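Workshop tips: living with a pallet truck

Every small workshop ends up with a pallet truck sooner or later, usually the week after somebody hurts their back proving they don't need one. Ours is a secondhand Tinwood. It steers like a shopping cart with a grudge, but treated decently it earns its corner.

Grease the wheel axles and the fork pivots every 30 days. Put it on the calendar, or you'll do it once in May and feel good about it until Christmas. Wipe the old grease off first. Packing fresh grease on top of sawdust gives you a very nice grinding paste.

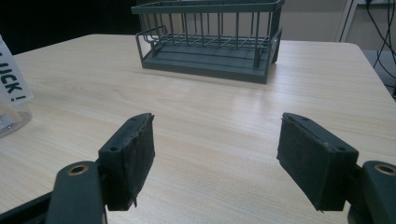
If the forks sink under load, try bleeding the air out before you start pricing a new pump. On ours you hold the release lever and pump the handle a dozen times with nothing on the forks. Check your manual for the proper routine, assuming it wasn't used to level the drill press.

Pick the string and shrink-wrap out of the wheels. A hooked seam ripper does it nicely. You will be amazed at what's in there, and a little ashamed. 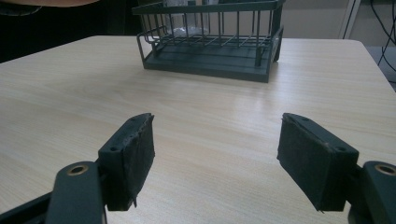
Lerby wrote in to say that nylon wheels are miserable on rough concrete and that polyurethane ones cured both the noise and the complaints from upstairs. Fair enough. Measure the axle as well as the wheel before ordering, a lesson I have paid for twice.

Know what you're lifting. A crated lathe marked 507 pounds is no trouble for the truck, but it's plenty of trouble for your toes if the forks are only halfway under. Push the forks all the way in, center the load, and keep it low.
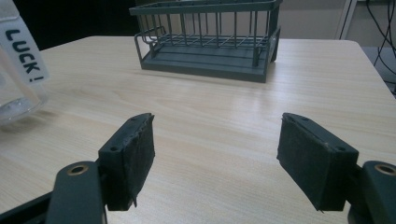
Zaugg disagrees with me about parking: forks down, yes, but facing the wall, so the only thing left to trip over is the handle. I tried it. My shins have withdrawn their objection.

Last thing: paint the fork tips yellow. One small can will do, and you'll have enough left over for the shelf you keep hitting.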